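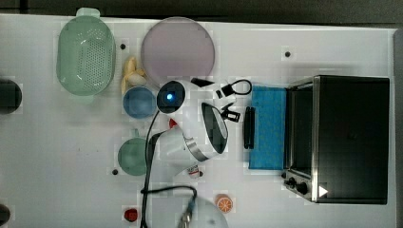
Grusevham, Wednesday, January 14, 2026

**Grusevham district puts forward a two-year budget with more money for repairs and lower charges for small traders**

The finance office of Grusevham district has today published its draft budget for the next two years. The draft raises spending on roads, school buildings and the covered market by 5 per cent, and it keeps the local property rate where it is now.

The district has followed a cautious line for several years. Each budget put money aside, and many repairs were moved to a later date. The finance office believes that this line was correct when borrowing was expensive, but that the delay has now a cost of its own.

"We have saved, and the saving was needed," said Getsemaní Sandoval, head of finance for the district. "But a roof which is not repaired this year will be a more expensive roof next year. We can pay for this work now and still keep our reserve."

The draft includes 112 separate works. The largest is the renewal of the road between the Jusadby industrial area and the town, which carries most of the goods traffic and was last rebuilt before the new warehouses opened.

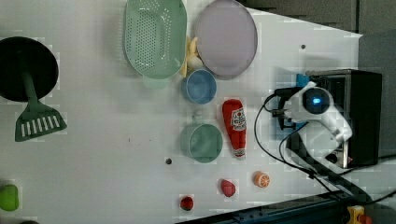
Part of the cost will be covered by a loan with a term of 10 years. The interest rate is fixed for the whole period. The rest comes from the reserve and from the sale of the former depot in Jaramillo Street, which was completed last May.

The draft also changes the yearly charge for small traders. Businesses with fewer than five employees will pay 70 per cent of the present amount. The reduction will be given automatically — no form is needed — and it will appear on the first bill after the budget is adopted.

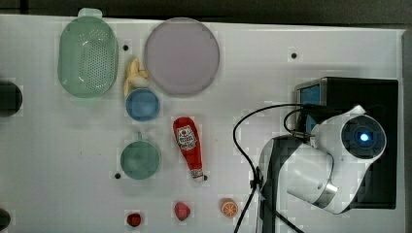

The reduced charge applies to shops, workshops and market stalls, whatever goods they sell. In the past the tariff had different groups for different goods, and this gave many disputes. A trader with a table of toy kitchen things, such as a colander, a lavender plate, a yellow banana and a red ketchup bottle, could be placed under toys by one officer and under household goods by another. Under the draft there is one tariff for all of them, and it depends only on the size of the business.

The traders' association Gesex has welcomed the single tariff but asks for a longer repayment period for members with old debts to the district.

"The lower charge is good news for our members," said Zihan Kong, who speaks for the association. "We would like that the same attention is given to those who are still paying back amounts from earlier years."

The finance office will answer this request in writing before the council votes. Residents and businesses can send their comments by post or hand them in at the information desk of the district hall. The full draft, with the list of works and the loan conditions, can be read at the same desk during opening hours.

**Contact for the press:** Finance Office, Grusevham District Hall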